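3.2 Where people put notices, and what they leave bare

I came to this part of the project sideways. Wakana Tsuji and I had set out to study how tenants in shared buildings talk to each other, and I fully expected the interviews to carry the whole paper. Then I spent a Thursday in the Destura building waiting for someone who never showed, and I ended up reading the walls for two hours. (The lease reminders were dull. The argument over bike storage was not!)

So we went back and logged paper. Across the Destura and Cistham buildings we collected 110 notices between the first visit and the end of October, and we wrote down the height, the neighbors, the tilt and the wording of each one. A notice counted as tilted if I could see it from the far side of the hallway without a level, which is a loose rule, I know, but Wakana and I only disagreed on 4 of them.

What surprised me was how much people care about spacing. Tenants we talked to at Cistham kept saying a sheet on its own feels official, even when it's a plea about a lost cat, while anything in a cluster gets skimmed. Besero (2.3 above) calls this the margin effect, and I think the name fits, though I'd push it further than that chapter does — the bare wall is doing part of the talking. Figure 3 gives the general idea, with a white sheet toward the upper left and a lot of plain gray left over.

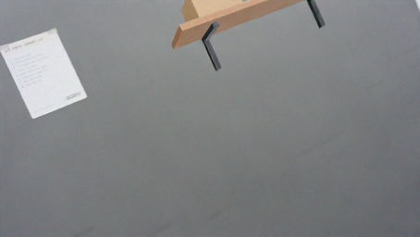 Figure 3. A sheet of paper against a mostly bare gray surface.

3.3 Wording and tone

Once we had the placement data, I sorted the texts by who they seemed to be talking to. Tuncer's categories (request, warning, offer, complaint) worked fine for most of them, but 17 notices were two things at once. My favorite began as an offer of free houseplants and turned into a complaint about the elevator by the third line. I coded those twice and kept both codes in the counts.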